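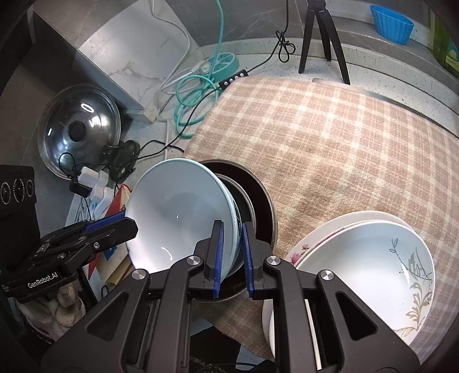
Home Reviews Rants Lists About Archive

The Director's Cut Problem

Jul 3, 2021
4 min read

I have now seen Clomton in both versions, and I would like 27 minutes of my life back. Those are the minutes that got added for the director's cut, which came out in May to a lot of excited talk about how the studio had butchered the original and how we'd finally get to see the "real" film.

Well, I've seen the real film. It's the old film with more driving in it.

I should say that I liked the theatrical cut fine. It's a small-town mystery about a ferry pilot who comes home to sell his mother's house and finds a stranger living in it, and it moves along at a decent clip. Some of the plot makes no sense (how does the sister get across the river that night with the ferry tied up?) but you're out the door before it starts to bother you. I figured the longer cut would at least fix the sister. It does not fix the sister. There are two new scenes with her, both in the bakery, and in neither one does she mention the river.

What we get is the pilot driving to Muvholm. Then we get him driving back. There's a long dinner where the mayor tells a story about a horse, and I kept waiting for the horse to matter.

My suspicion about director's cuts in general is that most of them exist because somebody needed a second thing to sell. I know there are exceptions, and I know which ones you're going to write in and name. But look at how these things get announced. The word "restored" gets used, as if the footage had been pulled out of a burning building. Most of the time it was pulled because an editor watched it and got bored, and I've come to think of that editor as the one person on my side.

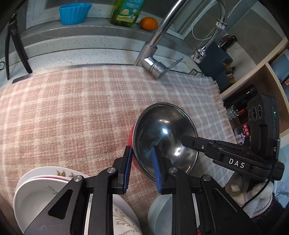 Genji Ebihara wrote to me after I grumbled about this last month, and he thinks I'm being unfair to the slow parts. The drive to Muvholm is where you learn the pilot doesn't want the money, he says, and without it the ending looks like a man losing his nerve. He also says I look at my phone too much during quiet scenes.

I went back and watched the drive again with the phone in another room. The pilot looks out the window. He passes a grain silo. He turns the radio on and then off. If there's something in there about money, it's in the silo. I'll give Genji this much, the music is lovely, and I'd missed it the first time through.

The ending does play a little differently, I guess. He waits longer on the dock. I took it for padding and Genji took it for grief, and we've traded 3 emails on the subject without either of us budging.

Next up is Fomudgate, which I'm told has an extended edition on the way. The regular one was already long enough for me to finish a large popcorn and go back for another. I'll be seeing the short one again if the Arruda is still running it, and they usually hang on to things well past the point of reason.

Contact | Copyright 2021, all rights reserved | Back to top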